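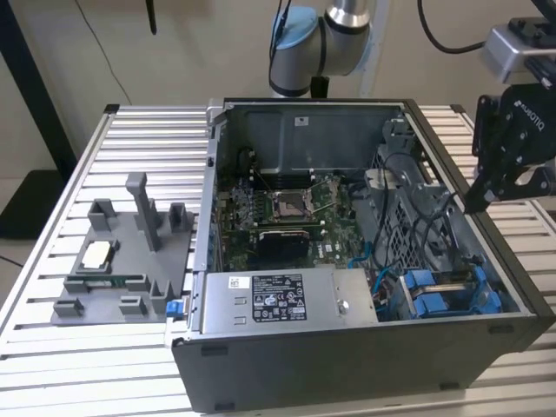 Dell desktop on the bench, side panel off, CPU socket empty.

August
By Hortensia Saavedra, Trekach

Progress report to Brurkititz: adjustable damper trial, Stedville fleet

Nadja, you asked for a plain account of where the grant money has gone and whether the trial is worth finishing. My short answer is that it's worth finishing, but I would not yet put any of the claims from the original proposal into your annual summary.

The proposal said that swapping the standard rear dampers on the Stedville delivery vans for the adjustable Lins units would cut tire wear, reduce driver complaints and pay for itself. We have now fitted them to 5 vans and left the rest as they were. The trial vans have covered 2933 kilometres between them since fitting. That sounds like a fair distance until you spread it over the vans and remember how long a set of tires lasts. Anyone who tells you they can see a wear difference at this stage is looking at measurement error. I include our own July memo in that, and I would ask you to disregard its second paragraph.

Fitting

Dwight Beaulieu did all the fitting at the Stedville garage. The first van took most of two days. The lower mounting bolts had rusted solid and one bushing had to be pressed out. The later ones went faster, although none came close to the time in the supplier's guide, which I suspect was written around a new vehicle on a clean hoist. Labour is over budget as a result. Parts are under, mostly because we haven't bought the spare set yet.

One damper came out of the box weeping oil at the shaft seal. Lins replaced it without argument, but the van sat for a while waiting and its figures start later than the others. Dwight has asked for the old unit back so he can open it up. Lins has not replied.

Ride and handling

Natanael Bittencourt ran the driver interviews. The drivers of the trial vans say the ride is better over the rail crossing and on the gravel yard, particularly with the van empty. I believe them, up to a point. They all knew which vans had the new parts, and the old dampers were badly worn. A new set of ordinary dampers would also feel better than a worn set, and would cost a good deal less. We did not plan for that comparison and we should have. It is the biggest hole in the trial.

The adjuster is another matter. The idea was that drivers would stiffen the rear for a heavy load and soften it for the trip home. In practice it means crouching behind the wheel and turning a knob that is usually caked in mud. Two drivers did it for the first week. After that the settings stayed wherever Dwight had left them. If we're paying extra for adjustment that goes unused, I can't defend the price, and the sales material from Lins doesn't help me.

Load checks

Dirceu Meireles has been weighing the vans on the yard scale before the morning run. Most leave with less than 1000 kilograms on board, well under what the proposal assumed. The stiffer settings were supposed to matter at the top end of the load range, and we are seldom there. He is also checking ride height at the rear wheel arch, where the numbers have been steady. Tread depth is measured at the same visit, now always by the same person with the same gauge. Until June it was whoever was free, and I have thrown those readings out.

What I'm asking for

I would like to move $200 from the printing line, which we won't use, to buy mud covers for the adjusters. It's a small thing, but it would at least tell us whether dirt is the real reason drivers leave them alone. My own guess is that they would leave them alone anyway.

I would also like your permission to fit plain new dampers of the standard type to one of the untouched vans. The money can come out of the spare set. Dwight thinks we need the spares - he may be right, given the leaking unit - but without the comparison van we'll finish with a pile of numbers and no answer.

I am not asking for an extension. If tread wear shows nothing by the end of the agreed period, the report should say so. The next readings are due before the winter tires go on, and I will send them as they are, without a covering memo.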